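Getting the Hard Drive Out of an Old Computer Before You Get Rid of It

Filed under: Workshop and Spare Room

Every house in Teltstead has one. It lives under a desk or behind the hoover, it hasn't been switched on since the printer it came with died, and it can't go to the tip because it has all the photographs on it, along with your bank letters and a novel you got 16 pages into. Ours had been propping up a clothes airer.

The drive is the only part you need to worry about. Take it out and the rest is just a heavy box.

Shut the machine down, switch off at the wall, pull the plug and then press the power button once more for luck (it drains what's left). Lay out a towel and find a saucer for screws. You may not need the saucer, but you will if you don't have one. Touch a bit of bare metal on the case before you touch anything green.

Side panels vary. Some have a latch, some have two thumbscrews at the back, and one I met last December had been painted shut by a previous owner with views on magnolia. 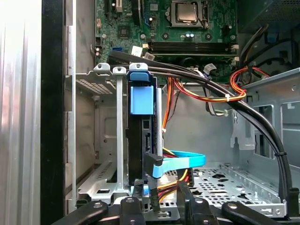

Side off: the drive stands upright in its cage, blue tab at the top.

Two cables go to the drive. The flat one carries the data and the bundle of coloured wires carries the power. Hold each by its plug and pull straight. If it won't budge, look for a little metal clip to squeeze before you fetch the pliers. Then put the pliers back anyway.

Give yourself 10 minutes for all this and don't do it on a Sunday evening with the dinner on.

Drive holders come in two sorts, the ones with screws and the ones somebody thought about. With screws, undo both sides of the cage, and expect the last one to be where no screwdriver goes. The other sort is a plastic caddy that comes out with the drive still in it. A blue one like this has its latch at one end, so that's the end to get your fingers on, and once it's out you should keep them off the green board and the row of gold pins. Carry it by the edges, as you would a slice of wet cake.

Afterwards, put it in a padded envelope and write on it whose it was. My neighbour Cadi Nicholas has a biscuit tin of unlabelled drives and has been meaning to go through them for years. 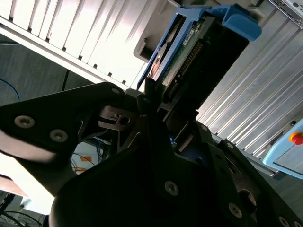
If you want the files, a cheap USB adaptor will read most desktop drives, but check that it has its own mains plug, as the bigger ones won't run without. Copy everything twice. If you don't want the files, wipe it properly, since dragging things to the bin doesn't do it. Leave the drive in its blue caddy while it waits its turn, as the plastic round the sides gives you something to hold. Drilling holes in it is satisfying but wear goggles.

The empty case can go in the small electricals skip. Ours went on Saturday's run, and the airer now leans to the left.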